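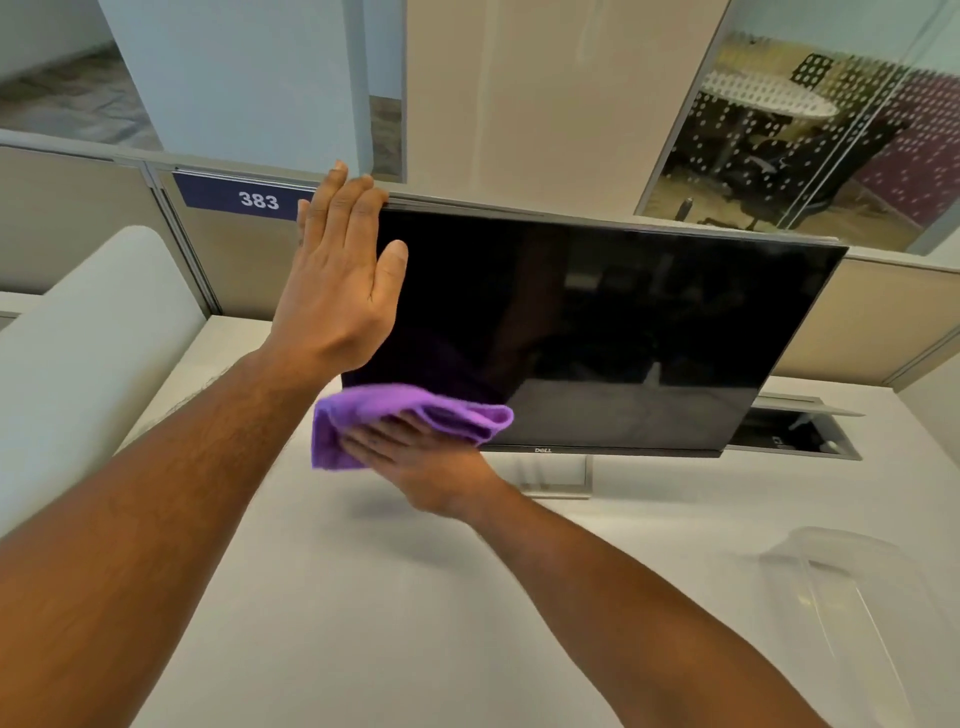
Figure 1. Two-handed screen cleaning at desk 383. The left hand braces the upper left corner of the monitor while the right hand wipes with a folded cloth.

Service Robotics in Shared Workplaces
Unit 4: Contact Faults in Two-Handed Tasks
Instructor: Yayra Dogbe
Laboratory supervisor: Kwame Ayaaba

Reading before class: the Drendberg incident report (Case 3138), sections on sequence of events and controller logs. Students should also review their notes on force control from the previous unit.

Purpose of this handout

Unit 4 examines a contact fault during monitor cleaning by a Rundedeck two-armed service robot at the Drendberg offices. No person was injured. The monitor was pushed back against the partition behind it and its stand was bent. The case is used in this course because the robot passed all of its own safety checks until the final moment, and because the cause lay in an ordinary setup step that many operators perform every day.

The task

Cleaning a screen requires two kinds of contact at once. One hand braces the monitor and should remain still. The other moves across the glass under light pressure. In Figure 1, the bracing hand lies flat against the corner with its fingertips on the top edge of the bezel, and the cloth is at work on the lower left portion of the screen. A monitor on a stand of this type is not fixed to the desk. Any push at the top of the panel tends to tip it backward, and any sideways stroke tends to turn it.

The Rundedeck controller treated these as separate jobs. The left arm ran a holding routine with a target force. The right arm ran a wiping routine with a target force and a path. Each arm was supervised by its own monitor process within the Fiadzo control software. Both processes compared the measured force at the wrist with a fixed limit of 10 newtons and called for a protective stop if that limit was exceeded.

Sequence of events

The following account is condensed from the case report. Times are omitted.

The operator moved the left arm by hand until it rested on the top corner of the monitor. The wrist sensor was then set to zero from the operator panel. At that moment the hand was already pressing on the bezel, so the existing load was recorded as no load.

The holding routine began. It read a force of zero, concluded that contact had not been made, and advanced until the reading matched its target. The true force was now the target plus the hidden load.

The wiping routine began. As the cloth moved, friction shifted the panel a small distance. The left arm read this as a loss of contact and advanced again. The panel leaned back, the stand began to slide, and the left arm continued to follow it.

The panel met the partition. Force at the left wrist rose sharply, passed the limit, and the left arm stopped. The right arm did not stop. It continued its stroke against a panel that was now tilted away from the planned path, and an attendant pressed the emergency stop.

Analysis

Three faults should be kept apart in discussion, as students often merge them.

1. The zeroing error. A force sensor must be zeroed in free space. The limit check used the zeroed reading, so an error in the zero was also an error in the limit. The safety function and the control function shared a single source of information, and both were wrong in the same direction.

2. The missing position limit. The holding routine was given a force to reach but no bound on how far it could travel to reach it. A bracing hand has very little reason to move once contact is made. Travel beyond a small allowance is itself evidence of a fault, whatever the force sensor reports.

3. The independent stops. The arms shared an object but did not share a stop signal. When the left arm halted, the conditions under which the right arm had been permitted to move no longer existed.

The operator's action began the sequence, but the case report does not assign the fault to the operator, and this course follows the report on that point. The panel offered the zero command at any time, including while the hand was in contact. The written procedure said to zero the sensor "before starting" – a phrase that the operator had followed correctly.

Corrective measures adopted at Drendberg

The zero command is refused unless the arm is in its raised position and the reading is steady.

The holding routine stops if the hand travels beyond its allowance after first contact.

A protective stop on either arm stops both. The arms then hold position and do not retract on their own, as a sudden release of the bracing hand could allow a leaning monitor to fall forward.

Cleaning begins with a trial stroke at reduced force. Movement of the panel during this stroke ends the task and calls an attendant.

A note on the last measure: Vadunness, the contractor responsible for the site, objected that the trial stroke would lengthen each visit. The measure was retained. Students may wish to consider whether a check of this kind could be made once per desk type, and what would have to be known about the stands for that to be acceptable.

Laboratory session

Students will work in groups of 4 on the bench arms. Each group will repeat the zeroing error against the foam block, using the reduced force setting, and record both the displayed force and the reading from the independent scale under the block. Mr. Ayaaba must be present before any arm is powered. One member of each group keeps a hand at the emergency stop for the whole run and performs no other duty.

Hair must be tied back and lanyards removed. Nothing is to be placed between the hand and the block except the cloth supplied.

Written work

Submit a report of no more than 2 pages containing the recorded forces, a diagram of the signals shared by the control and safety functions, and a revised wording of the zeroing instruction. The wording will be tested in class by a student from another group, who will follow it exactly as written.

Reports are due at the start of the first September session on fault trees. Late reports are accepted only by prior arrangement with Ms. Dogbe.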